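**Ticket 292: mesh task chair, seat sinks and rolls badly**
Room: ground floor, shelving side
Reported by: Dineo Zulu
Assigned to: Adi Tambunan
Status: open, parts on order

**Report (Dineo)**
One of the high-back mesh chairs with the headrest drops while in use. Starts at full height, loses almost 30 mm over a morning. Also pulls to one side when pushed across the floor. Model label under the seat says Zarau, no serial.

**Log (Adi)**

09:10. Raised seat to the top stop, sat on it, marked the column with tape. Drop confirmed after 26 minutes. Lever returns fully, so the valve is not being held open by the linkage.

09:50. Turned the chair over. Hair and packing tape wound around 3 casters. Cleared with a hook. Two spin freely, one still binds. Stem is straight, wheel bearing is worn.

10:15. Swapped casters between positions. The pull follows the bad caster. Base is OK, no cracks at the hub.

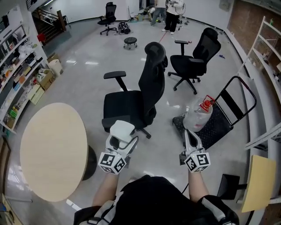 *Two mesh chairs at center, third chair and the round stool farther back. Hand truck at right.*

10:40. Checked the other high-back chair for comparison. Holds height, rolls straight. No action.

11:05. Tightened armrest bolts on the faulty chair, both sides a half turn loose. Not part of the report.

**Parts**
- Gas cylinder, Roltent, standard taper: 1
- Caster, Pisent, 11 mm stem, hard floor type: 1

**Notes**
Do not fit the Bach cylinder from the spares box. Stroke is too short and the seat will not reach desk height.

Faulty chair is tagged on the underside of the left armrest. Usable at the lowest setting until the cylinder comes in.

**Dineo, 13:20**
Seen. Please leave the old cylinder with me for disposal, not in the general trash.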